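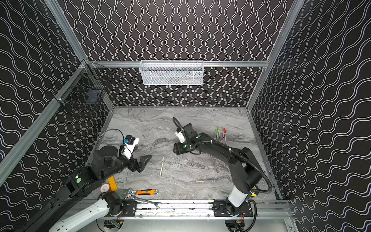

## Bench review: Joltonari two-arm cell

Kazmi's lab desk has the Joltonari cell on loan until July. It ships as one enclosure with two arms on a shared front rail, a wrist camera on each gripper, and the Plutton control software. Our test job is marker handling: pick, hand over, set down. The target is 1,000 cycles.

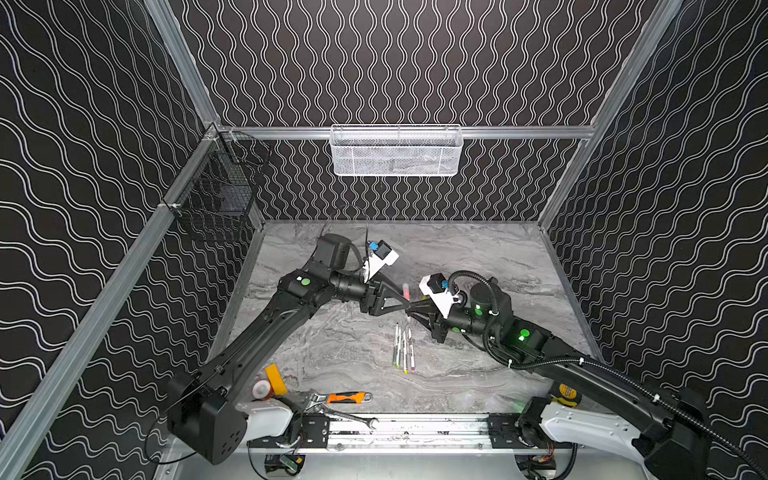 Handover is the step most kits get wrong, and the reason we asked for two arms. Plutton plans both paths together and holds a shared stop zone between them. With the gripper tips nearly meeting above the center of the table, as here, clearance depends on the rail calibration. Redo it after any carriage move — the routine takes 30 minutes. Loose tools near the front edge, such as the adjustable wrench, are not in the planner's model unless you add them by hand.
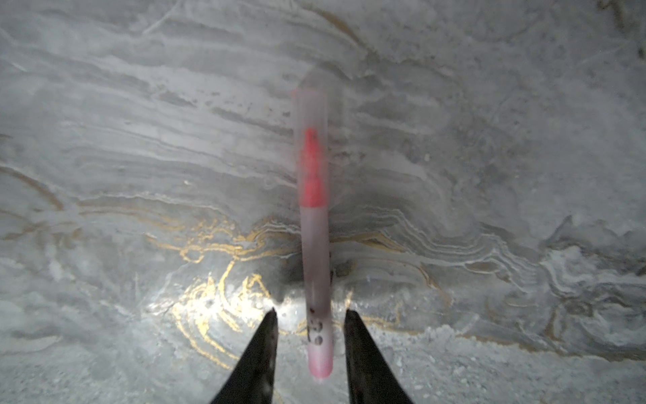 Grip force is set per object class, in steps from 0 to 59. The default is too high for thin plastic barrels, and we cut it by half. The wrist view is useful for checking alignment, with both black fingers and the pen between them in view, but it smears during fast moves. The marker's printed characters are only partly legible at that point. If you need to read labels, add a pause before capture. The veined tabletop gave the Cindari detection add-on no trouble once we retrained it on our own surface.
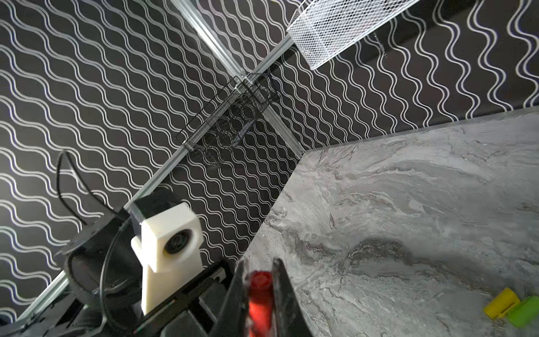
## Results and open items

- Completed cycles: 996 of 1,000. The four failures were all dropped handovers.
- Side baskets have to be entered as obstacles — the setup wizard skips them.
- Cable slack at the wrist needs a check after each joint limit change.
- Pricing for the second software seat is still pending from Joltonari.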